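hfahmy_lab
Anyone tried Muvlow's trick of training on hand-held gripper demos only, zero robot hours? We did 174 demos, marker on the gripper for pose.

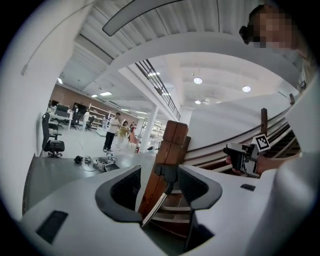

kuvgate16
How many demos did you hold out?

hfahmy_lab
16, never trained on.

marit_h
Held-out demos dont tell you much. Run it on an arm.

hfahmy_lab
Fair – arm time is next. Offline error did drop once we cut the fast demos, teh ones over 60 cm a second
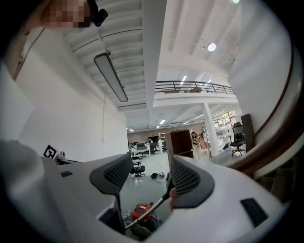
and retrained with 2 seeds. Same drop both times.

marit_h
2 seeds is thin. Still want arm numbers.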